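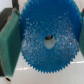
Blue gear with fine teeth.

About Wurnix

Wurnix sells replacement parts for small kitchen appliances. We carry parts for stand mixers, bread machines, food processors, slow cookers, coffee grinders and hand-cranked pasta makers. Most of what we sell fits machines that are no longer made, and a good share fits machines whose makers are out of business.

We are a family-owned company with 40 employees. Our office and parts counter are in Fusberg, and our warehouse is in Urnutcombe. Orders ship from Urnutcombe. If you come to the Fusberg counter for a part that isn't kept there, we bring it over on the next truck and call you when it arrives.

How we started

The company began as an appliance repair shop on Mill Street in Fusberg. The shop fixed toasters, mixers and vacuum cleaners, and it kept broken machines in the basement so the good parts could be used again. Over time other repair shops began calling to ask what was down there. For a while the parts were sold out of coffee cans, with the model number written on masking tape.

The first printed list ran to 9 pages and was mailed out in November, ahead of the holiday baking season. It brought in more calls than the shop could answer. Repairs were handed over to another shop in town, and we have sold parts ever since. The basement was cleared when we took the building in Urnutcombe, although some of the original stock came along and is still on the shelves. If you order a knob for one of the older percolators, it may come in a bag with handwriting on it.

What we carry

The catalog lists 2,000 parts. The ones people ask for most are:

Mixer beaters, dough hooks and bowl clips
Bread machine paddles, pans and drive belts
Food processor lids, pushers and bowl handles
Lid gaskets for pressure cookers
Carbon brushes and motor couplings
Feet, knobs, dials and cord clips
Coffee grinder burrs and hoppers

New parts come from the original maker when the maker still offers them. When a part has been discontinued we look for leftover stock from closed shops and distributors. Used parts are cleaned, checked for cracks and sold as used. The listing always says which kind you are buying.

We do not sell whole appliances. We are asked often, and we have thought about it, but we don't have the floor space or the people to test them.

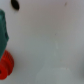

Green piece at the left, against a pale surface.

The Vincze line

Vincze is our own brand. It covers parts that we could no longer find anywhere and decided to have made. The first Vincze part was a bread machine paddle. It had been out of production for years and we had a waiting list for it in a spiral notebook. We ordered a small run, sold through it, and ordered again.

A Vincze part starts with measurements taken from at least three originals, as old molded parts are seldom exactly alike. We then have samples made and put them in machines in our own kitchen at Fusberg. The kitchen has a long counter with more outlets than any kitchen needs. Bread is baked there most working days, and the staff take it home.

Vincze parts are sold with a one-year replacement guarantee. Keep your packing slip. Parts that touch food are made from materials rated for that use, and the rating is printed on the bag.

Who buys from us

We supply 400 repair shops, hardware stores and restaurant suppliers. The rest of our orders come from people fixing a machine at home. Many of them have never opened an appliance before. If that is you, write to us before you order. Tell us the brand, the model number and what the machine is doing or not doing. The model number is usually on the underside, on a plate or a sticker, and on some mixers it is under the bowl.

A photo helps when the sticker has worn off. Set the part on a plain background with a ruler next to it.
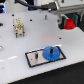

Our parts desk answers email in the order it comes in. In the weeks before Thanksgiving the wait can be several days, and calling is faster. We will tell you if we think a repair isn't worth the cost of the part. We will also tell you if the job calls for a repair shop, as anything involving a microwave oven does. We do not sell microwave parts to home customers.

Returns

Unused parts can be returned within 60 days in their original bag. Electrical parts can be returned only if the bag is unopened. If we sent the wrong part, we pay the postage both ways and send the right one the same day if we have it.

Buying old stock

If you are closing a repair shop or clearing out a store room, we may want what you have. We buy boxed parts, service manuals, exploded diagrams and parts lists. Manuals are especially welcome. We scan them and send the originals back if you want them. We can pick up within a day's drive of Urnutcombe. Farther out, we ask for a list first.

Visiting

The Fusberg counter is open to the public on weekdays. Parking is behind the building, and the entrance is up the ramp on that side. Bring the old part with you if it comes off easily. The Urnutcombe warehouse has no counter and can't take walk-in customers.

Page updated 2 February 2023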